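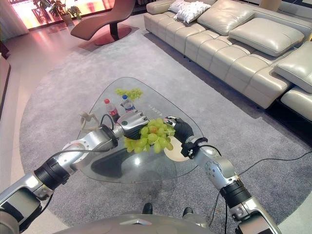
玻璃茶几上方的青葡萄

工单923：Ruven系留飞艇副气囊风机反复启停，艇首发软
状态：已解决，保留观察
地点：Nosinham场地，系留高度71米
软件：Skustimus地面站，固件为二月的版本

问题描述
升空以后副气囊风机像打嗝一样，转几秒，停一会儿，又转。地面站上压差读数漂漂亮亮地停在301帕，正好是设定值，没有任何告警。可是从地面用望远镜看，艇首明显不够挺，风一顶就出现一道浅浅的凹窝。收回系留塔之后用手按，蒙皮也偏软。读数满格、蒙皮发软，这种自相矛盾的故障我最喜欢查了！

先说已经排除的
氦气纯度：正常，和充气当天的记录对得上。
蒙皮漏气：肥皂水把主缝、尾翼根部和充气口都刷了一遍，没有冒泡。顺便把充气口的密封圈换了新的，旧的那个其实还能用。
风机本身：拆下来单独供电，声音均匀，风量正常，叶片上有点灰，擦掉了。
排气阀：Bahrami的弹簧阀，关得很严，手动拉开再松手能干脆地弹回去。
供电：系留缆顶端的电压在风机启动瞬间有一点下沉，在允许范围之内。

上午9点
把地面站的采样间隔调到最短，重新升空。这一步强烈推荐大家都做，默认的曲线做过平滑，什么都看不出来。调完以后马上热闹了：风机一转，压差读数立刻往上蹿；风机一停，读数又立刻掉下来。气囊那么大的体积，压力不可能跟着风机开关瞬间跳变，所以问题多半在测量这一头。

上午稍晚
收回飞艇，在艇尾的检修口临时接了一只手持压差表，两边同时看。风机停着的时候两只表读数一致；风机一启动，手持表慢慢爬，艇载传感器直接冲到301帕，控制器以为充够了，就把风机关掉。关掉之后读数回落，控制器又把它打开。循环的来源找到了，高兴得在系留塔底下转了一圈。

中午
把传感器和手持表对调，现象留在原来的管路上，没有跟着传感器走。传感器是好的，不用换，省了一笔。

下午
顺着参考端的软管往回摸，摸到吊舱底部。上次给吊舱加装灯架的时候，参考端的管口被挪了位置，现在正好贴在风机进气口旁边。风机一转，进气口附近的静压降低，参考端读到的"外界气压"就跟着变低，内外一减，压差自然虚高。控制逻辑完全没有毛病，它只是被一根管子骗了。

处理办法
1. 把参考端软管从进气口旁边移走，沿吊舱侧壁走到背风的那一面，管口朝下，套上原厂的多孔静压帽。
2. 软管中间留一个下垂的弯，让凝结水积在弯里，别流进传感器。
3. 在Skustimus里重新做零点校准。校准时风机必须停着，两端都通大气，等读数稳定以后再点确认。
4. 设定值保持301帕不变。之前有人为了让艇首挺一点，想把设定值往上调，千万别这么干！阀门和蒙皮的余量是按真实压差算的，管路修好以后虚高消失，调高的那一截就全压到蒙皮上了。
5. 采样间隔先别改回默认，等观察期结束再说。

复测
再次升到71米。风机启动后读数平稳爬升，到设定值停机，之后很久才补一次气，曲线像缓坡一样，看着真舒服。手持表和艇载读数全程贴在一起。艇首圆鼓鼓的，迎风没有再出现凹窝。太阳被云遮住的时候压力往下走，风机补了一次，反应正常。
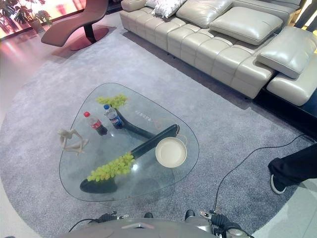 风机频繁启停，能不能直接把控制回差调大来解决？
调大回差只会让启停变得稀疏，虚高的读数还在，副气囊照样充不够，艇首照样会软。先在风机开和关两种状态下对比手持表和艇载传感器的读数，差值消失以后再考虑回差，多数情况下用默认值就很好。

补充几条给遇到类似情况的人
如果没有手持压差表，一根透明软管装点染色的水，弯成U形也能凑合用，精度差一些，看趋势足够了。我第一次就是这么玩的，水柱跟着气囊一点点往上爬，特别直观。
Ruven的老款吊舱参考端管口在前部，新款在侧面，翻手册时注意看清是哪一版的插图。
加装任何东西，灯架、摄像机、横幅挂点都算，装完都请把风机手动开一次，盯着压差曲线看。读数要是瞬间跳了，先去找管口。
Bahrami阀的开启压力这次没有动，铅封完好，不需要重新送检。

遗留事项
吊舱装配图上还没有标出参考端管口周围的禁装区，图纸更新单已经提交。
Skustimus的默认平滑会把这种跳变完全抹掉，已经向软件那边提了建议，希望风机动作的时刻能在曲线上打个标记。要是真做出来了，以后查这类问题会快得多！
备用吊舱的管路走法和这台一样，下次换装之前要一并改过来，静压帽已经放在它的工具箱里。
工单在观察期内不关闭，再看到短周期启停的话，请直接在本单下面追加曲线截图，并写明当时的风速和系留高度。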